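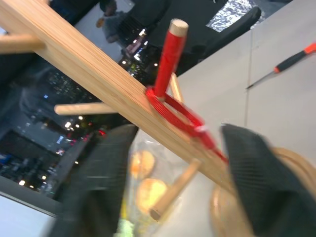

ロボットハンド2台の購入計画、Lorkportの作業所が予算案を公表

2019年11月27日

Lorkport市にある共同作業所Rinddaleは、来年度の設備計画の中で、ロボットハンドを2台購入する案を公表しました。あわせて、指先の交換用パッド、保守の契約、作業台の改修も計画に入っています。設備費の上限は600万円で、来年の3月に最終の決定をする予定です。

Rinddaleは、木製の玩具や教材、小さな展示用の台などを組み立てて出荷している作業所です。仕事の多くは人の手で行われていて、品物の種類が多く、一回の注文の数は少ないという特徴があります。このため、これまでは自動化の設備を買っても費用に合わないと考えられてきました。

計画をまとめたのは、設備を担当しているAmrit Gauthierさんです。Gauthierさんは日本語で書かれた計画書の中で、次のように説明しています。「大きい機械を一つ買って、一つの製品だけを速く作ることは、私たちの仕事に合いません。棒に輪をかける、部品を持って向きを変える、袋を別の場所に移す。このような短い作業を、一台でいくつもできることが必要です。」

計画書によると、検討の対象になった作業は全部で23種類あります。そのうち最初の年に任せたいとされたのは10種類で、残りの作業は今までどおり人が行います。選ばれた作業には、木の棒へ部品を通す作業、輪の形をした材料を掛ける作業、工具を決まった場所に戻す作業などが含まれています。細いひもを結ぶ作業や、塗装の面を目で確かめる作業は、今回の対象から外されました。

購入先の候補は、PrescombeとAsamoahの二社です。Prescombeの見積もりは本体の価格が低く、その代わりに指先のパッドを毎年まとめて購入する条件が付いています。Asamoahの見積もりは本体が高めですが、初年度の保守と、操作をする人への講習が料金に含まれます。どちらの会社を選んでも上限の金額の中に収まりますが、三年間の合計で比べますと、パッドをどのくらいの回数で交換するかによって順位が変わるということです。

この交換の回数について、作業所の中でも意見が分かれています。指先のパッドは、品物に直接さわる部分です。木の角や、巻いた材料の端にくり返し当たると、表面が少しずつ傷みます。Prescombeはひと月に一度の点検をすすめていますが、交換の時期は使う側の判断に任せています。Gauthierさんは、予算の表に交換の費用を二通り書き、少ない場合と多い場合の両方を見せることにしました。「安いほうの数字だけを書くと、会議では通りやすいです。しかし、次の年に困るのは現場の人です」と話しています。

作業台についても変更の予定があります。現在の台は高さを変えることができず、人が立って使う場合を基本にしています。新しい計画では、ハンドが下や横からも品物に届くように台の高さを調節できるものに替え、配線を台の裏側へまとめます。ただし、すべての台を一度に替えることはしません。まず二台分だけを工事し、問題がなければ翌年度の予算で続きを申請する考えです。

一方、心配の声もあります。組み立てを長く担当している職員からは、段取りの時間が見積もりに入っていないのではないか、という質問が出ました。品物を替えるたびに設定を直すなら、その時間は誰の仕事になるのか、という内容です。これを受けて計画書は一度書き直され、設定を担当する職員の時間が人件費の欄に加えられました。その分、当初の案にあった予備のハンドは購入しないことになりました。故障した場合には、その作業を人の手に戻して続けます。

支払いの方法は、一括での購入と、年ごとに分けて払う方法の二つが比べられています。分割にすると合計の金額は上がりますが、途中で機種を新しいものに替えやすくなります。Rinddaleでは、以前に一括で買った裁断機が部品の供給終了のために使えなくなった経験があり、今回は部品を何年間供給できるかを書面で出すように、二社の両方へ求めています。Asamoahからはすでに回答があり、Prescombeの回答は年内に届く見込みです。

計画書は作業所の受付で読むことができます。意見や質問は書面で受け付けており、受け付けた内容は、名前を出さない形で最終案に付けられます。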